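4.2 What the bus delays did to first period

I'll start with the part of the Worgate data I trust most. We had arrival records for 927 students over one winter term, and the late bus routes explained more of the missed class time than anything at home did.
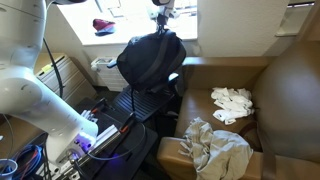 Written by Renaud
Lead author, school attendance study

I went in expecting illness to win. It didn't come close. Kids on the 11 longest routes lost the most math, mostly because math came first. 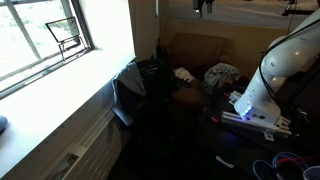 And once they'd missed the opening minutes, many of them stayed quiet until lunch - teachers told me this over and over. I asked for comments on an early draft of this section. 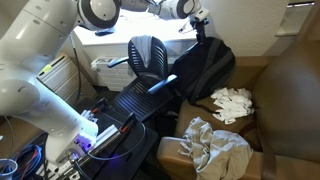 Skurker wrote back that moving math to third period would only hand the problem to whichever subject took its place.

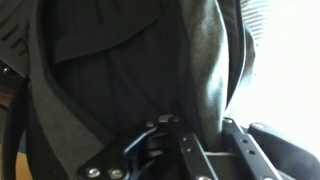
I split the lost minutes by route and by month. January is the ugly one. Winter clothes eat time too: a heap of dark, fuzzy fabric like this one has to go somewhere before a kid can sit down, and I didn't measure that separately. I wish I had.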